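Spending the Arm Money: Where Our Budget Plan Stands
Project report, Stunomcombe robotics course
Jun 26, 2024

So the short version is that we haven't bought an arm yet, and I'm pretty happy about that. Back in March I was ready to order one on the spot. Our advisor, Edeltraud Kohlhase, asked what we'd do with the thing for the first month, and my answer was mostly mumbling. She sent us off to plan it in simulation first, and that's what this report covers.

The total we have to work with is $3,406. Sounds like a lot! Then you start pricing grippers. We got two quotes, one from Kemetti and one from Santoso. Kemetti sells the arm and the gripper as one bundle, and Santoso sells everything separately, right down to the mounting plate (I had to read that quote three times before I found the power supply). The gripper line on the Santoso quote is $1,054 all by itself, so that's the number I've been losing sleep over.

What we wanted to know was whether a plain two-finger gripper would do, or if we'd need something fancier for household stuff. I built a living room in the simulator and set up a tidying task, picking tools up off the furniture. Setting the arm on a low platform next to the couch was my idea, mostly so I could find out how much reach we'd be paying for. 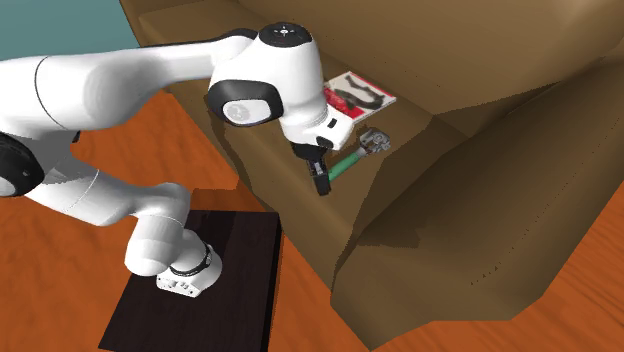
Simulated tidying task: gripper over the hammer on the couch, with the magazine behind it.

I ran 56 trials with the hammer before I quit fiddling with the settings. The handle is a nice shape for two fingers, and most of the misses came from my approach angle. The magazine is another story – flat things on a soft seat are awful, and I'd like to see that on real fabric before I promise anybody it works.

For the budget, I'm putting the basic gripper on the list and holding the difference back for spare fingertips and a decent mounting table. I'd also like a Cerov depth camera, but that only fits if we go with the bundle. Shipping isn't in either quote yet, so I've emailed both places to ask. Still open: who pays for replacement parts after the first year, and whether the lab bench can take the weight. I'm measuring the bench next, and Edeltraud wants the revised parts list before we sign for anything.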